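Skarnell HG-19 hand-held gripper

Two-finger gripper for recording pick-and-place work by hand. Yellow fingertips, bolted finger sections and light grey housings with a long slot in each. Supplied with a charging lead and a spare pair of tips.

Safety notice: finger return fault

Units with a serial number below 3427 may stick open after heavy use. The return spring can slip off its post inside the housing, and the fingers may then snap shut without warning. We have had two reports of pinched fingertips. Stop using an affected unit until the spring clip has been replaced.

Keep your own fingers clear of the slots and the base of the housings whenever the gripper is open over a table.

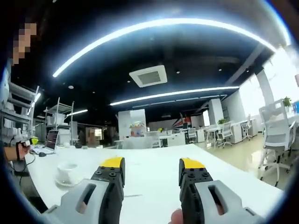
How to get the repair

Send the serial number to Roya Daneshvar at our Orstead workshop. The clip kit is part number 166 and is free for affected units. Fitting needs a small hex key and takes one person a few minutes. Units bought from August onwards have the new clip already fitted.

Check the spring every 800 hours.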